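Norkura: wrist-view masking and relabeling tools for hand-held gripper recordings

Status: in use, not finished. Last full pass over this page: 2019-07-22.

What it does

Norkura takes recordings from a hand-held gripper with a wide-angle camera and gets them ready for policy training. It has three parts: a masker that marks the pixels belonging to the tool itself, a pose filter that throws out stretches where tracking has drifted, and a relabeler that turns the remaining poses into relative actions. A small viewer called Gelura comes with it. You can use the parts separately. Most people should use the pose filter and think hard before using the rest.

What it does not do

It does not make a bad recording good. An older version of this page said the masker "improves generalization." I removed that line in May, after Ayana Woldegiorgis asked which experiment it came from and I could not point to one. We had a single training run that looked better with masks on. We also had a different learning rate in that run.

Requirements

Python 3.6 or later, OpenCV with the contrib modules, and enough disk for a second copy of your frames. The masker runs on a CPU. It is slow there and I have not tried very hard to fix it.

Running it

Point norkura prepare at a folder of sessions. Each session needs a video file, a pose file, and a calibration file. If the calibration file is missing, the tool stops. It used to fall back to a default lens model and carry on with a warning, and people ignored the warning, including me.

Then run norkura check and read the output. It lists every segment that was dropped and why. If nothing was dropped from a long session, be suspicious and open it in the viewer before you celebrate.

Settings worth knowing

min_segment: shortest run of frames to keep. Default 51. The number came from an early test and has no deeper meaning.

max_jump: largest allowed pose change between frames. The default suits slow table work. It will cut fast reaches to pieces.

horizon_reset: number of frames after which relative actions start from a new base pose. Default 100.

mask_mode: static or learned. Static uses one hand-drawn outline per tool. Learned uses a small segmentation network trained on 3000 labeled frames, all of them recorded in our own rooms. Use static unless you have a reason.

Known problems

1. Plain walls. Feature tracking wants corners and texture, and an office wall has little to offer. The filter catches sudden jumps well enough. Slow drift gets through, because each step looks reasonable by itself. Balakrishnan Acharya added a loop check that helps when the operator returns to a known view. When the operator doesn't, you are trusting the odometry.

2. Gray on gray. The lower half of a wrist view can be almost all tool body, and a light-gray part close to the lens goes soft at its edges. Against a pale wall, the learned mask has to guess where one stops and the other starts. The white fuzzy strips on the body are another weak spot: the network sometimes cuts holes where they sit. The dark textured pad in the middle is easy, which means a mask score averaged over the whole tool flatters us. Judge the boundary and ignore the average.

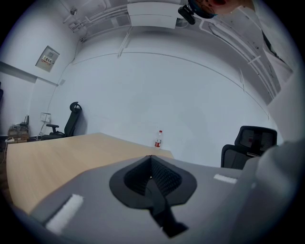

3. People at the border. The lens is wide enough to catch part of a head in a corner of the view, sometimes upside down. Norkura has no person detector. The vignette crop removes some of these pixels and leaves others. If your release rules require that no one be visible, run a separate tool and then look through the frames yourself.

4. Curved table edges. Undistortion straightens them near the center and makes a mess toward the rim. We train on the raw fisheye view for that reason. I would like to see a fair comparison before anyone calls this the right choice.

Results, such as they are

Sessions from the Clekville rooms were used for training and the Guérin rooms were held out. The pose filter helped in both of the tasks we tried. The learned mask helped in one and hurt in the other. With 2 tasks that is a coin toss, and I would not quote it in a paper.

Contributing

Bug reports should include the calibration file and the check output. Claims that a change makes policies better should come with more than one seed. Send masker patches to Ayana and anything touching poses to Balakrishnan.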